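Week 2 - Automation at the counter

Last week we left the Urenstead canteen just as its drinks station was being handed over to a pair of arms, and I promised we'd come back to the people who used to stand there. The station serves some 300 cups on a busy day, so it was never a small job. 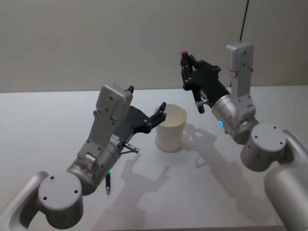 What the staff told the Kornow survey, and I find this rather touching, is that they missed the talking far more than the pouring. Their hours stayed the same, but the work moved - to refilling, wiping down, and calming people whose tea was late. Is that a better job? Do bring your own view to the seminar, and please read the Kornow summary first (it's short, I promise!).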